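Chapter 5

When the Work Changes Hands

Before you read

Think of a job you have done more than once this month. It might be paid work, or it might be getting dinner ready at home. Which part of it did you have to think about, and which part did your hands simply do? Keep your answer in mind, because we will come back to it in Section 5.3.

In this chapter you will learn
how a job is split into tasks before any of it is automated
why small, ordinary tasks are often the hard ones
what happens to a worker's day when some tasks move to a machine
how people at work can have a say in the change

Key terms: task, handover, exception, tacit knowledge, shift pattern, deskilling

5.1 A kitchen at half past ten

The staff kitchen at Nogueira feeds 101 people on a normal shift. Nogueira makes door seals, and for most of its history the kitchen got very little attention from anyone who planned the work. The big questions about automation were asked out on the factory floor, where a line of machines from Pranar had been pressing and trimming rubber for years. Lunch was lunch. It came out of the hatch at noon and people lined up for it.

Then the company decided to look at the kitchen too, and this is where the story gets good! Nothing about a kitchen looks difficult to somebody who has spent a career around heavy presses. The loads are light, the tools are cheap, and everyone knows how to use them. The first plan put the whole project down as a short one. The team listed the jobs a cook does between half past ten and noon, gave each one a line on a chart, and expected to cross them off from top to bottom.

The chart had 23 lines on it. By the end of the first month it had been rewritten so many times that they stopped printing it. "Heat the sausages" had been a single line. Once people sat down and watched a cook do it, that line broke into pieces – find the tray, check that it is clean enough to use, open the oven door, see whether anything is already in there, set the food down so that it doesn't roll, slide the tray in level, close the door, turn the knob to the right place, and notice when something is going wrong.
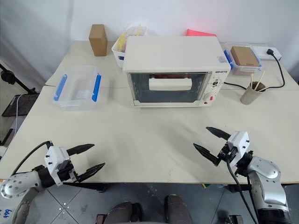
Each of those pieces is a task, and the difference between a job and a task is the first big idea of this chapter. A job is what somebody is hired to do. A task is one piece of it that could, at least on paper, be handed to someone or something else. Machines take over tasks. Whether a job disappears, shrinks, grows or turns into a different job depends on which tasks go and what is done with the time that is left over. You will hear people say that robots are "taking jobs" or "creating jobs," and sometimes they are right, but you can't check either claim until you know what the tasks were.

Notice also how much of the list is made up of checking. The cook never wrote "see whether anything is already in the oven" on any plan. She did it with a glance while reaching for something else. Knowledge like this, which people use all day and rarely put into words, is called tacit knowledge. It is one of the most exciting things to study in any workplace, and you don't need special equipment. Stand next to someone who is good at their work (ask first) and write down every small thing they do that isn't in the instructions. You will fill a page before the coffee is cold.

Try it: Choose a job that takes five minutes or less, such as sorting the mail or wiping down a counter. Break it into tasks. Then give your list to a classmate and have them follow it exactly, doing nothing that isn't written down. Where did they get stuck?

5.2 Easy for us, hard for a machine

A press on the Pranar line does the same thing to the same shape of rubber, in the same spot, all shift long. It is fast and very strong, and it would be no use at all with a sausage. Food varies. One piece is longer than the next, one curves, one slips. A tray that went in shiny comes out greasy, and its weight sits differently depending on where the food has ended up.

Robots with two arms are now being taught tasks like these, and it is wonderful work to follow. Progress can look slow from the outside. A person picks up a hot dog without a thought, while a team may spend weeks on how wide the fingers should open and how firmly they should close. Every one of those choices was made for you, long ago, by thousands of meals. The machine needs to get them from somewhere else, and that somewhere is usually people: people who show it the task, people who sort good attempts from bad ones, and people who decide what "done" means.

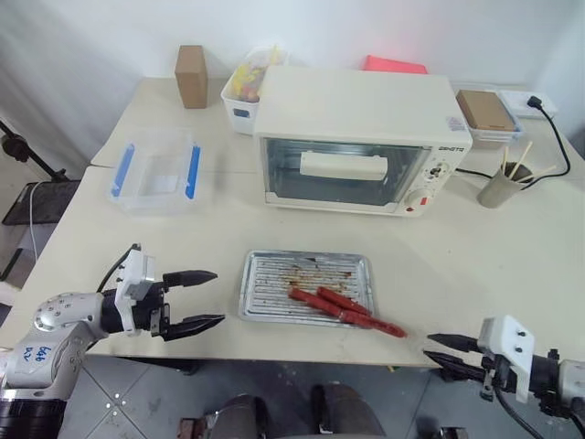 My worry was always the cleaning, one kitchen worker at Nogueira wrote in answer to a staff survey. If it cooks and I scrub, then I have lost the half of the job I liked. The survey was short, but that answer was passed around more than any other page in the project file, and it changed the order of the work. The team had planned to start with cooking tasks and leave the washing and wiping until later. After reading the answers they moved loading and clearing up the list.

The worker had put a finger on something that researchers call deskilling. It happens when the parts of a job that call for skill or judgment are automated and the person is left with whatever the machine can't manage yet. The leftovers may be dull, heavy or dirty. The opposite can happen too. At Kakbridge, a packing warehouse that supplies Nogueira, the lifting went to machines first, and the packers moved into planning loads and dealing with exceptions. An exception is any case that doesn't fit the usual pattern: a crushed carton, a missing label, an order for 500 that should have been an order for five. Several packers there said the work was harder than before, and most of those said it as a compliment.

So the same kind of machine can make one person's day better and another's worse. What decides it is partly technical and partly a matter of choice, and the choices are made by people you can talk to.

5.3 The handover

Go back to the job you thought of at the start. Suppose a machine did the part your hands do without thinking. You would still have to pass the work to it and take it back again. The point where this happens is called a handover, and good workplaces plan it carefully.

At Nogueira the kitchen staff wanted clear answers to some very plain questions. Who says the food is ready? If a tray is set down crooked, does the cook step in or wait? Who gets the call when the system stops at ten to twelve and the line is already out the door? The supplier, Gurik, had good answers about the arms and the software, and fewer about the line at the door. The cooks wrote that part themselves over two afternoons, with pay, and it was added to the training for everyone who works in the kitchen.

The shift pattern changed as well. Early starts had been set by the time it took to get everything prepared by hand. With some tasks due to move, the first start could be later, which suited parents dropping children at school and did not suit workers who liked to be home by two. The company kept both start times open through the trial. Section 5.4 gives the pay and hours for each group, and you will use them to work out who gained, who lost, and what you would change.

Talk about it
1. The worker quoted in 5.2 liked one half of the job more than the other. Should a company take this into account when it decides what to automate? What might it cost?
2. Find a handover between two people in a place you know, such as a store or a clinic. What do they say or show each other at that moment? How would a machine pass on the same information?
3. The cooks were paid for the afternoons they spent writing their part of the training. Discuss what might have happened if they had been asked to do it in their own time.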